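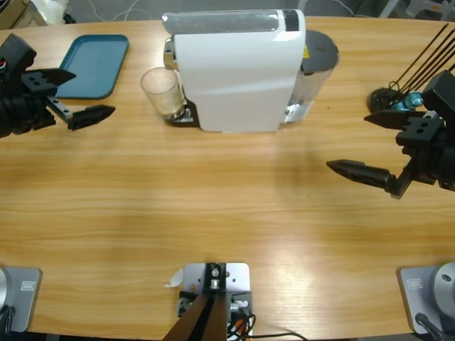
Search tickets Search

Ticket: Newsletter signups from the Markgate page not reaching the list
Product: Jiltotell Mailer
Opened by: Stela Vasiliu, Benora
Assigned to: Pei-shan Kuo
Priority: normal
Status: resolved

Stela Vasiliu, 9:12 am
We import signups from our Markgate shop page into Jiltotell every night. Since the March import the list count hasn't moved. The export file has 900 rows in it. The import log says "complete" and shows 0 added, 0 updated, 0 failed. I ran it again by hand this morning and got the same result. No one on our side has changed the form.

Pei-shan Kuo, 9:40 am
Thanks. Please send the first few lines of the export with the addresses removed, and tell me which list it goes into. Also check Settings > Imports > Mapping and let me know what is next to "Email".

Stela Vasiliu, 10:05 am
List is "Leung customers". Mapping for Email says "email_address". First line of the file:

id;signup_date;email_address;consent;source

Pei-shan Kuo, 10:21 am
The file is using semicolons. Your import profile is set to commas, so the whole line is read as one column, no column matches "email_address", and every row is skipped. Skipped rows are not counted as failed, and the log should make that clearer. I have raised it separately.

Try this:
1. Open the import profile and click Edit.
2. Change Delimiter to Semicolon.
3. Save, then run a test import with 24 rows before the full file.

Stela Vasiliu, 10:48 am
Test import worked, 24 added. Full file stopped partway with "batch limit reached". 200 added in total, counting the test rows.

Pei-shan Kuo, 11:02 am
That is a separate setting. Batch limit on your profile is 200. The plan allows up to 2,000 per run. Change it under Advanced and run the full file again. Rows already added will be matched on email and not duplicated.

Stela Vasiliu, 11:30 am
Done. Log says complete and the list now has everyone from the file. Do I need to resend the welcome email?

Pei-shan Kuo, 11:37 am
No. It is queued when a contact is added. If you don't want it going to older signups, pause the welcome automation before 2:00 pm, when the queue runs.

Stela Vasiliu, 11:41 am
Paused it. I'd like to leave this open until tonight's import has run.

Pei-shan Kuo, 8:15 am, next day
Overnight import ran with the new settings, no skipped rows. Closing. Reply here to reopen.

Last updated: March

We use cookies to keep you signed in and to remember your ticket filters. Accept Manage settings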